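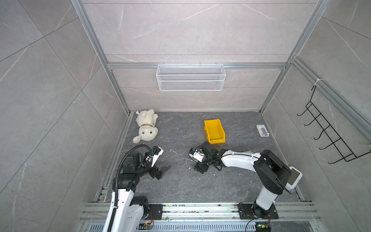

Items from the Clestholm storage range: mesh rail basket, five-hook rack and open-fronted bin, with marble-patterned wall panels. Photograph: Jellia.

Jellia extends Clestholm storage range to children's rooms and utility rooms

CIRKADHOLM, May. Jellia has added a rail-hung mesh basket, a wall-mounted hook rack and an open-fronted stacking bin to its Clestholm storage range. The items are intended for small rooms in which toys, outdoor clothing and household supplies share the same wall and floor. They go on sale this month through the company's own website and through 189 stockists.

With the new items the range has 67 parts. All of them work to the fixing pattern brought in with the first Clestholm rail, and existing rails do not need to be replaced or drilled again.

Rail basket

The basket is long and rectangular, in white wire with a fine diamond mesh and a thicker rim at top and bottom. It hangs from a horizontal aluminium rail at mid-height, leaving the floor below clear for cleaning. The mesh was made finer after early samples let crayons and small building bricks through. The basket lifts off without tools and can be carried to another room and hung there on any Clestholm rail.

Hook rack

The black wire rack carries five curved hooks, one above another in a staggered line. The stagger keeps a coat on one hook from covering the hook beneath it. The lower hooks are meant for children's bags and the upper ones for adult clothing. The rack is supplied with two wall fixings and a paper drilling template. Fixings for plasterboard are sold separately.

"We tested straight columns of hooks first, and users filled the top hook and left the rest," said Apolline Guillot, product manager for Clestholm. "Offsetting the hooks changed that. The total height of the rack is the same as that of the straight version."

Stacking bin

The open-fronted bin is moulded in plastic with a lipped front and a sloped bottom. The shape follows that of bins used for small parts in workshops. Contents can be seen and reached while other bins are stacked on top. The bin comes in nine colours, including the bright yellow shown. Soft toys up to the size of a small plush lamb can be stored in the larger version; the smaller version is meant for pegs, batteries, cloths and similar supplies. Both can be washed by hand in warm water and neither should be placed against a radiator.

Surfaces

Jellia recommends fitting the wall items to large-format panels or tiles, with fixings kept clear of the seams. The panels in the photograph are pale grey with a marble pattern and thin white veins, set against a darker grey marble-textured floor. Panels and flooring are not part of the Clestholm range.

Development

The three items were developed over two years with the design office Brzozowska, which also drew up the original rail. Work began with a survey of how families put things away in rooms without built-in cupboards. Floor storage was the most common arrangement, and the most frequent complaint was that boxes with lids were not opened again once they had been stacked.

"The brief was to remove lids wherever we could," said Trygve Kvam of Brzozowska. "The bin has an open front, the basket is open, and the hooks are hooks. We spent most of the time on the lip of the bin, which has to hold the contents back and still let a child's hand in."

Availability and spare parts

Each item is sold singly. Rails, end caps and wall fixings are available as spare parts and will remain so for as long as the range is in production. Assembly instructions are printed in English and French and can be downloaded from the product pages. Stockists can order display rails and colour samples from the trade desk.

About Jellia

Jellia designs and sells storage for homes and small workplaces. The company is based in Cirkadholm.

Press contact: Blandine Carré, Jellia press office
Trade enquiries: Kwadwo Quaye, Jellia trade desk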